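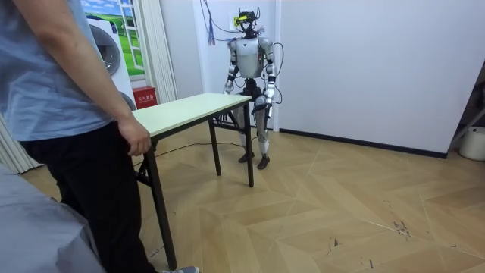 Jondesent humanoid, trial unit: walk-round before power-up
Tuesday, June 20, 2023
Checked by Renata Makowska

1. Floor cable routed clear of feet: NO
There's a thin black one running under the table toward the robot. I want it taped down before we try any walking!

2. Tabletop clear: OK

3. Table steady: OK
It's a folding table, so I leaned on it pretty hard. Didn't budge.

4. Floor clean: SO-SO
Scuffs and little dark bits on the planks. Kevin, could you sweep?

5. Head sensor wiring: RECHECK
Those wires stick out more than I'd like. I've asked Rimitus (ticket 1491) if they sell a cover.

6. Arm cable slack: OK
Loops down around the left arm. Watch it on high reaches.

7. Fire extinguisher box reachable: OK
Low on the back wall, behind the table, so keep that side open.

8. Stop button: OK
Pressed it 2 times, good both times.

Items 1 and 5 still open. Saimi has the key.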